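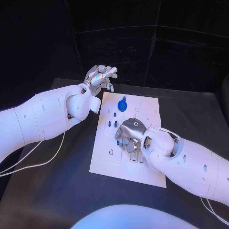 *Fig. 1. Board on the table, both arms over the work area.*

## 4. Recording an assembly trial

1. Place the Tresari board between the two arms. A small tilt is allowed.
2. Set the blue parts on the board and start the recorder.

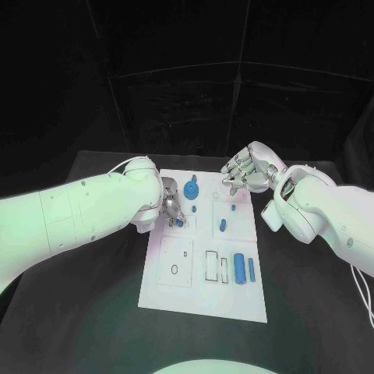 *Fig. 2. Left hand closed on a blue part, right hand open.*

3. Move one hand at a time. Keep the other hand raised.

> **Caution:** Keep the arm cables away from the board.
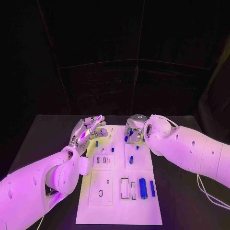
4. Change the light color between blocks. The Sisberg method uses 300 trials in white light and 80 in colored light.
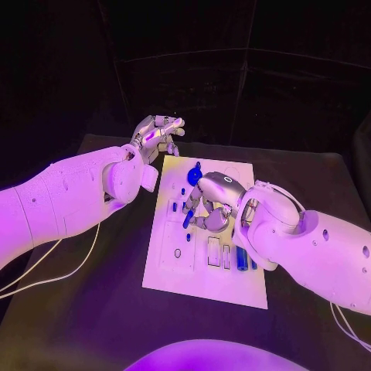
The policy is trained on all colors together, and we report the success rate for each color separately. Under purple light, as here, the silver back of the right hand and the small peg below its fingers are the areas to check first in the camera view. If the peg outline is not clear, lower the exposure and repeat the trial.

**Note:** Send failed trials also to Lærke Ingvarsson. They are needed for the April result.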